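Robot Handling, week 2: Working rules for fragile objects
Notes by Danish Shaikh

Last week was mostly theory, so I'm delighted we get to glass! It's the best teacher of good habits I know. Please read these before you book a slot on the Comomau bench.

Before you start
Read the bench sheet and sign it. Two people per session, one at the stop button and one at the controls. Swap at half time – both jobs need practice.

Speed and force
Keep arm speed at or below 50 mm/s whenever the fingers are near glass. This is our own house rule and it's stricter than the safety standard we covered in lecture, which is there to protect people and cares very little about vases. Start with the lowest grip force and go up one step at a time.

Layout
One object on the table, the rest back on the shelf. Check the fingers over bare table before the first grasp: look for chips, grit and anything loose on the pads. Keep cables off the working surface. Clear glass is hard for depth cameras, so don't trust a single view of it. Compare the fixed camera with the wrist camera and, if they disagree, stop and measure by hand.
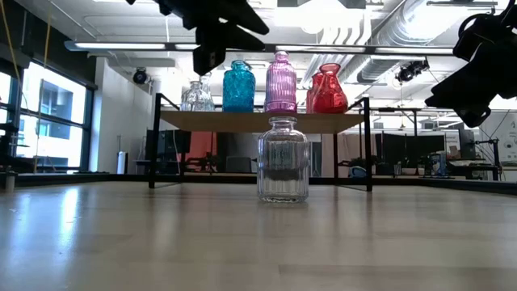 Fixed view first, then the wrist view of the fingers over the planks.

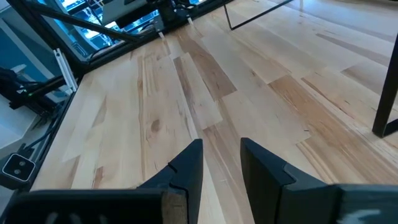 If something breaks
Press stop, call it out, and leave the pieces where they are. Gloves and the brush are in room 363. Write it in the Pevov log the same day, near misses included – they make wonderful reading in October when we revise the rules.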